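Last updated: July

Section 2. Setting Up Your Danko Countertop Compost Bin

Congratulations on having read this far. Most owners stop at the page with the warranty on it, which explains a good many of the calls we get at Zuvilico.

Before you start, find the following in the carton: the bin, the lid, the inner bucket, the drip tray, 2 charcoal filters and the little bag of Manditness starter flakes. The bag is small and flat and likes to hide under the cardboard insert. Please look under the cardboard insert before writing to us about it.

2.1 Choosing a spot

1. Pick a level piece of counter within reach of where you chop things. A bin across the room is a bin you will stop using by the weekend.

2. Keep it out of direct sun and away from the stove. Scraps that get warm start composting ahead of schedule, and they do it loudly, in the sense that your nose will hear it.

3. Leave enough room above for the lid to swing fully open. Under a low cabinet, turn the bin sideways and open it from the end.

CAUTION: Do not set the bin on top of a refrigerator, microwave or radiator cover. Yes, it fits.

2.2 Fitting the filters

1. Take both filters out of their plastic. We mention this every year.

2. Turn the lid upside down and press the two tabs inward until the filter cover drops out.

3. Lay one filter in the recess, rough side facing the scraps. Put the other in a drawer you will remember.

4. Snap the cover back on. It should click at both tabs. One click is half a filter cover.

NOTE: Filters can't be washed. A washed filter looks much better and does nothing.

2.3 First fill

1. Put the drip tray in the base, then lower the inner bucket onto it with the handle folded toward the hinge. If the lid won't close, the handle is folded the other way.

2. Tear a sheet or two of plain newspaper into strips and cover the bottom of the bucket. Shiny paper and gift wrap don't count as newspaper.

3. Sprinkle half the bag of starter flakes over the paper. They smell like a barn. A clean barn, we like to think.

4. Add your first scraps and close the lid. There is no button to press, and we have been asked where it is.

2.4 What goes in

The bin takes most of what comes off a cutting board: peels, cores, stems, outer leaves, coffee grounds with their paper filter, tea leaves, and crushed eggshells. Cut anything larger than a golf ball. You don't have to be neat, as the worms at the other end are not judging your knife work.

Keep out meat, fish, bones, cheese, cooking oil, anything with salad dressing on it, and the stickers from fruit. Stickers outlive everything. We have a garden bed behind the Nistach workshop that has grown nothing but tomatoes and produce stickers.

Citrus is fine in modest amounts. Go easy if your outdoor heap is a worm heap, and cut the rind up small, or it will still be there to greet you in spring. Leafy greens can go in whole, though they pack down into a wet mat, so toss in a bit of torn paper with every big handful. 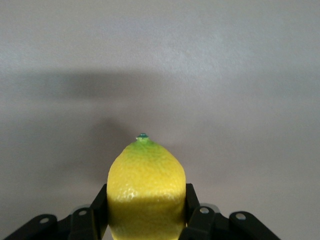 A lemon, for the go-easy pile, and a crumpled leaf, for the go-ahead one.
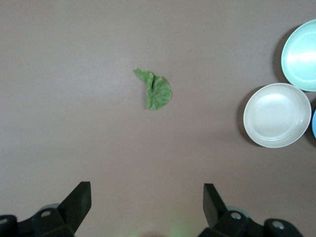 2.5 Emptying

1. Empty the bucket every 2 days in hot weather and whenever it is full the rest of the year. Full means level with the line inside the bucket – not level with the lid once you have leaned on it.

2. Lift the bucket straight up by the handle. Carry the drip tray separately. Carrying them stacked works well until the back step.

3. Tip the scraps onto your heap and cover them with dry leaves or straw. Rinse the bucket with the hose, let it drain, and start again from 2.3, using a pinch of flakes this time.

4. Change the filter when you can smell the bin with the lid shut. If other people can smell it and you can't, change it anyway.

CAUTION: The bucket is dishwasher safe on the top rack. The lid is not. A warped lid is covered in item 43 of the troubleshooting list, and the answer there is to buy another lid.

If small flies turn up, see Section 3. Do not spray anything into the bin.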